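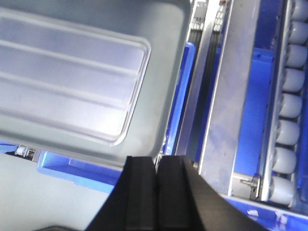

Small claims or a lawyer? Contractor kept my deposit and now says I breached the contract

Posted by hollis_bend, December 18, 2021

Hello everyone, and thank you in advance for reading, because I tend to go on a bit. I hired a small company called Hurklow to rebuild the back steps and landing on my house. We signed a two-page agreement that one of their people filled out at my kitchen table. The total came to $4,300 and I paid $1,786 up front by check. They were supposed to start in the first week of November.

Well, they didn't. I called, I texted, I left what I think were very polite messages. After 46 days without a board being cut I wrote to say I wanted my deposit back and would be hiring somebody else. Now I have a letter from them saying that I am the one in breach, that the deposit is non-refundable, and that they may "pursue the balance of the contract." The agreement has a line about the deposit covering materials, but there are no materials here, and they won't send me a receipt for any.

My neighbor thinks I should go straight to small claims. My sister thinks I need a real attorney. A friend from church told me that if I file first, Hurklow can countersue me for the whole amount and I'd end up worse off. Is that so? I've never been in a courtroom except for jury duty, and that time I was sent home before lunch.

I'm in a state where the small claims limit is well above what I'm asking for, if that helps.

Eskil Backlund

Good morning, and I'm sorry you're dealing with this. I worked in a county clerk's office for a long stretch of years before I retired, and I must have handed the small claims packet to a thousand people in your shoes. I'm not a lawyer and rules do vary by state, so please check what I say against your own court's website. But I can tell you how these things usually go.

First, your friend is partly right. If you file, the other side is allowed to file a counterclaim. That doesn't mean they'll win it. To collect the balance of a contract, a contractor generally has to show that he did the work, or was ready to do it and you stopped him, and even then he would usually be looking at his lost profit and not the whole price. A company that never turned up and never answered its phone has a hard time with that. I saw plenty of letters with "pursue the balance" in them and not very many actual counterclaims.

The part I would look at closely is your start date. Is it written in the agreement, or was it something they said at the table? If it's written, you're in good shape. If it was only spoken, most courts will ask what a reasonable time would have been, and your texts become a lot more important. Print them out with the dates showing. Judges don't love squinting at a phone being passed across the bench, and some won't do it at all.

As for the deposit, calling something non-refundable doesn't always make it so. Some states limit how much a home improvement contractor can take up front, and some require particular wording in the agreement or a license number on it. Look up Hurklow with your state's licensing board if there is one. It takes five minutes and it can change the whole conversation.

If it were me, I'd go in this order.

Write a demand letter. Keep it to one page, with the amount, the dates, and a deadline of two weeks or so. Send it by certified mail and keep the green card when it comes back. In some courts you have to show you asked before you sued, and in all of them it looks good that you did.

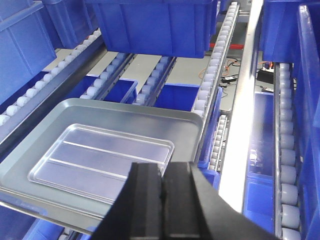 Find out the company's exact legal name. People lose months over this one. The name on the truck may not be the name on the registration, and a judgment against the wrong name is awfully hard to collect. We had a fellow who sued "Darnix" when he should have sued a holding company with a different name altogether, and he had to start over from the beginning, fee and all.

File, and have them served properly. The clerk can tell you which methods are allowed. We couldn't give legal advice, but we could always explain the forms, so please don't be shy about asking.

As to a lawyer, many of them will do a single consultation for a flat fee. Call your county bar and ask for the referral service. I'd bring the agreement and their letter and spend the time on that threat of theirs — it might help you sleep. Do let us know how you get on.

zwane_corners

just file. I took a flooring guy to small claims over $300 and he didn't even show up, got a default judgment the same morning. Getting the money out of him was another story, took me nearly 40 weeks

Marla at Hevside

I agree with most of what Eskil wrote, with one small addition. Before anything else, read the agreement for an arbitration or mediation clause. They turn up even in short contracts, usually toward the end, and people sign right past them. Many of those clauses still let you use small claims, but you'll want to know before you pay a filing fee.

Also, please stop talking to them by phone for now. Email or letters only — and stay as polite as you've been!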